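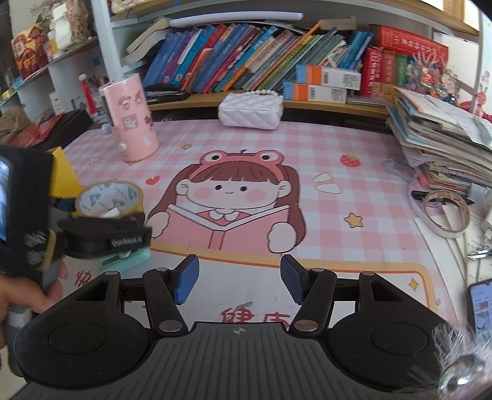 Last changed: June 10, 2021

Posted by Tariq Paracha to the cave-rescue list

Carleen Harawira wrote:
> The Gomier team had both walkers out in 11 hours. Surely that
> settles whether we need divers on call.

I don't see how it settles anything. The water dropped overnight – Urs Lanz says so in his own log – and the two of them walked most of the way. Nobody dived past the second sump.

I'd also like to know where the figure of 1,000 feet of line comes from. Hannelore's report has no such number.

Can someone post the full callout times before we vote?

Tariq

Recent in this list:
Mösli entrance gate, new lock
Radio check, 13 replies
Nutgate survey, sheet 2
Minutes for June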